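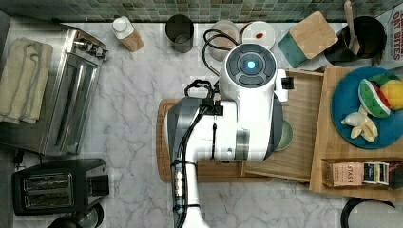 1/14

Long one today, sorry in advance, get yourself a coffee. A few of you asked how things are going at work now that the arms are part of the crew, and I kept answering in little pieces in the replies, so I'm going to try to put it all in one place.

2/14

For anybody new: I work at Ploltero, in the Clullcombe building, in the practice kitchens. We teach robot arms to do kitchen chores. Before that I did breakfast prep in the canteen downstairs, and I was there long enough to have strong feelings about where the bread knife lives.

3/14

The counter up top is where I spend most of my day. Toy watermelon and a toy banana on the blue plate, real tea boxes underneath, toaster oven over on the left. I have grown very fond of that watermelon slice and I would be sad to see it replaced.

4/14

So, what changed for us. The biggest thing is that the work got quieter. In the canteen you're shouting over the dishwasher all morning. Up here there's a hum and a click and somebody saying "resetting" every couple of minutes, and it took me until February to stop raising my voice for no reason at all.

5/14

Resetting is most of the job, by the way! The arm has its try, and then one of us puts everything back the way the sheet says, and it goes again. Our best day so far was 31 resets on one chore. My shoulders knew all about it that evening.

6/14

People picture you sitting back with your feet up while the machine does the work (my brother-in-law certainly does). It's closer to looking after a toddler who is very strong and very patient and has no idea what a plate is for. You're on your feet, you're watching, and your hand is never far from the stop button.

7/14

I do want to be fair about the canteen, because this part isn't all sunshine. When the Kuusk line went in downstairs to do the tray washing, two jobs went with it. Both people were offered places up here. One took it and one didn't, and I understand both of them completely. It's a different kind of tired and it doesn't suit everybody.

8/14

The one who came up is the best resetter we have. Years of laying out trays at speed, and now she can glance at a counter and tell you the cup is a thumb's width off. That skill was worth next to nothing on the old pay scale. It's on the new one, under "scene accuracy," and I was so pleased when I saw it written down that I took the page home.

9/14

What I miss: customers. I didn't think I would. I miss the man who wanted his toast nearly black and the night shift coming through half asleep. An arm doesn't say good morning. We say it anyway when we switch on, all of us, and I couldn't tell you who started it.

10/14

What I don't miss: the 5 am start, the burns, lifting the big pots. My wrists are better than they've been in years. We also swap seats every 2 hours now, which we had to ask for more than once. The watching wears you out in a way that's hard to explain to someone who hasn't done it, and you start missing things if you go too long.

11/14

If your workplace is about to bring something like this in, please ask early who writes the task sheets. Ours were written at first by people over in the Ovthorpe office, very nice people, very clever, who had plainly never wiped down a counter in a hurry. They had the wiping come before the clearing. We sent back a lot of notes.

12/14

Now a couple of us from the floor sit in when the sheets get written, and they're much better for it. We got "leave the wooden spoon alone" added to one of them and I consider that my contribution to science.

13/14

Somebody asked if I'm scared it'll take this job too. Some days, yes. I go back and forth. The resetting could be done by a second arm one day, and there's a chart in the hallway that more or less says so. I've asked what happens to us then, and the answer was "training," and I've asked what training, and I'm still waiting on that one. I'll post when I hear.

14/14

Anyway, our open afternoon is 22nd November, families welcome, door 1712 on the second floor (the numbers in this building make no sense, follow the paper arrows). Come and say hello, have a go at a reset if you like. I'm bringing the lemon bars, and if you need them without nuts, tell me in the replies and I'll make a separate batch.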